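Can a Machine Do the Chores Yet?
Student project report, Avow Technical College
September 2, 2026

Our project asked which chores in a home or a small shop could be handed to a two-armed robot today. We read published results, watched work in the practice room at Cleltumitz Hall, and sorted what we found by type of task.

Picking up single, stiff objects is the easy part. A cup or a boxed item keeps its shape, so the arm can plan one grip and follow it. We put 11 chores in this group.

Cloth is harder. A towel changes shape every time it is touched, and a grip that was right a moment ago may be wrong after the first fold. We put 6 chores here, including making a bed and bagging clothes at a store counter.

The hardest group mixes the two. Folding frames, drying racks and pop-up shelters have stiff poles, joints that turn, and fabric pulled between them. Moving one part moves the others. A person feels when a joint is about to give and eases off. A gripper with two fingers has much less to go on. 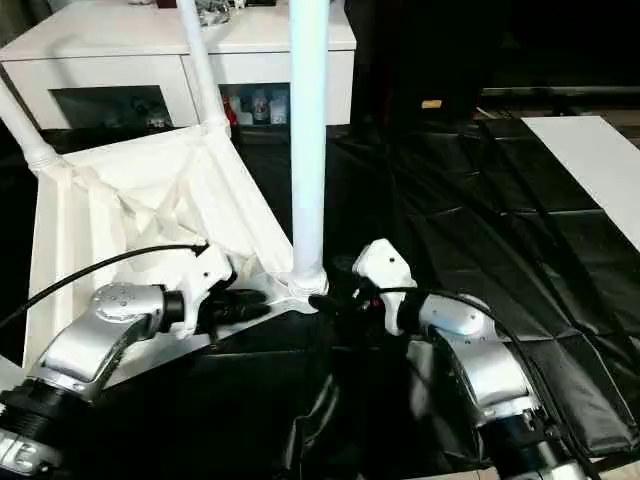

Two arms do help with this kind of work, as one can hold a part still while the other moves the next one. The cost is planning. Both arms have to agree on timing, and they share a small space where they can get in each other's way.

Our answer is that machines can do parts of chores under supervision. We would not yet leave one alone with a mixed task. We plan to repeat the survey in December with shop-floor jobs added.

Comments

gunawardena_k: What about dishes? Wet plates seem harder than your first group.

fisside22: Good report. Please post the full chore list.

We use cookies to remember your settings. Accept | Decline

Contact the project office | © 2026 Avow Technical College | Back to top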